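Visit to the Brendix returns and repack depot

I went over to the Brendix depot in April with a small group from our training network. The site handles returns and mixed cases for the drinks and snacks trade. Stock comes back from shops and vending firms in all sorts of states, gets checked, and goes out again in fresh cartons. Until two years ago the whole job was done by hand. Now part of it is done by robots, and the company had agreed to let us see how that was working and to talk to the staff without a manager standing over us.

We were met at half past eight by Hazel Schumacher, who runs the day shift. She has been at the site for eleven years and started on the packing benches herself. There was tea, a short safety talk and a hunt for boots in the right sizes, and then we went through to the floor.

The building is older than I expected. It was put up for a furniture wholesaler and the loading doors are all on the wrong side for the way Brendix uses it, so every pallet crosses the floor twice. Hazel said that if they had the money again they would move the doors first and look at machines second.

87 people work at the depot across two shifts. The number was 91 before the change. Two of the four who went had retired and two moved to the firm's other site, and so far there have been no redundancies. The union rep, who joined us for the middle of the morning, confirmed this but said the agreement behind it comes up for renewal next year and people are well aware of that.

The robot work is split between two areas. The first, which everyone calls Ambrose after the old name of that bay, does the carton handling. The second is a sorting line run by software called Fokiretti, which reads labels and sends items left or right. The sorting line is the less interesting to watch and has made the bigger difference. It took away the job of turning every item over to find its date, and the people who used to do that job told us their wrists were better for it.

Ambrose is slower going. The robots there have fingered hands and are meant to take on the lifting and moving of part-filled boxes, which is the work that sends most people to the first aid room. On a good day the bay gets through 1000 cartons. A full crew on the benches can beat that, and did so regularly, but they could not keep it up through a hot week in summer.
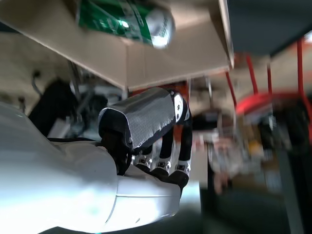

What slows the bay down is the boxes. New cartons are all the same and give little trouble. Returned ones have soft corners, old tape and flaps that will not stay where they are put, and a box that a person would pick up without thinking can hold up the line. Each stop has to be cleared by a member of staff, who steps in, sorts out the carton and signs the job back over. In the week before our visit there had been 151 such stops. Hazel had the sheet pinned up by the bay, with the causes written in by hand, and most of them said "flap" or "tape".

The people who clear the stops are called bay minders. It is a new grade, paid a little above the packing rate, and to get it you do 40 hours of training, half of it in a classroom and half on the floor with someone who already has the ticket. I spoke to three minders over the morning. All had come from the benches. One liked the job very much and said she went home less tired than she had in years. The second missed the talk at the benches, where you stood opposite the same person all day. A minder works alone for long stretches and has to keep watching even when there is nothing to do. He found that harder than packing.

The third had a complaint I heard in different words from several others. When the bay stops, the screen gives a code, and the codes come from the supplier, Ivusura. They mean very little to the people reading them. The minders have made their own list, which is taped inside a cupboard door and is a good deal more use. I asked whether the supplier had seen it. They had, and had asked for a copy.

Breaks have changed too. The benches used to stop together at ten, and the canteen was full. Minders now go one at a time so that the bay is always covered, and the canteen when we went in was fairly quiet. The shift has asked for one shared break to be put back, even if the bay has to stand idle for it. Hazel is in favour. A trial was due to start the following month.

We finished with an hour in the upstairs room, where questions ran over time. Most were about pay and about what happens to older staff who do not want the training. The answer for now is that the benches are staying, with fewer places on them, and no one has been moved off against their wishes. We left at one. Parking is at the rear of the site and the turning is easy to miss if you come from the ring road.

Related visits
Cold store and picking hall: notes from the autumn trip
A morning at a laundry works
Bakery open day, with night shift interviews
Training for new grades: what members told us

Contact the visits team | Copyright of the authors, all rights reserved | Back to top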